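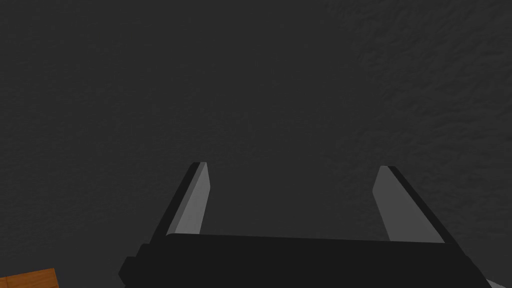
Bare render in the stairwell: skim over it or paint it?

Posted 2020-10-26 by dampwall66
Print this thread | E-mail this thread

dampwall66 wrote:
We bought an end terrace in Bestgate in August and the stairwell has a sand and cement coat that was never skimmed. Some of it is smooth enough but higher up it goes lumpy and you can feel the grit with your hand. It has had one coat of something brown, which isn't flaking. A plasterer quoted me £139 a wall for a skim, three walls. The other choice is a thick masonry paint and leave it rough. What would you do?

rollerandtray wrote:
Paint it. It's a stairwell. I did ours with a dark matt and the bumps don't bother me. Two coats, long pile roller, done in a weekend.

kt_87 wrote:
I'd skim. Rough walls on stairs catch your sleeves and hold dust, and you can't wipe them. £139 a wall is cheap for a double height, so check he has included the tower or boards.

dampwall66 wrote:
He says boards are included. He wants to put a bonding primer on first, the Rollow one with grit in it. Do I need that?

kt_87 wrote:
Yes, if there's paint on there. Plaster won't key to paint by itself. Scrape anything loose first and wash it with sugar soap.

oldlath wrote:
I disagree with most of this. End terrace, outside wall, cement render on the inside. Somebody may have put that on to hide damp. Find out before you cover it. Tape a square of foil to the wall, seal all four edges, leave it for two days and see which side is wet.

rollerandtray wrote:
Every thread on here ends up at damp. He hasn't said there's a stain or a smell.

oldlath wrote:
With that user name I assumed there was.

dampwall66 wrote:
That was the last house. No stains here, but I'll do the foil on the outside wall.

kt_87 wrote:
Fair enough, it costs nothing. If it's dry I'd still skim.

dampwall66 wrote:
Foil was dry on both sides after two days. I've booked him for the outside wall and the one facing the door. The third I'll paint and see if I can live with it.

rollerandtray wrote:
Paint that one before he comes and you'll end up doing it twice. Plaster gets everywhere.

oldlath wrote:
Agree with that at least. And mist coat the new plaster, watered down, once it has gone pale all over.

Related threads
Kahsay sash locks, any good?
Filling gaps under skirting
Rostska radiators: paint or replace valves
Lime or gypsum on a chimney breast
How long to leave new plaster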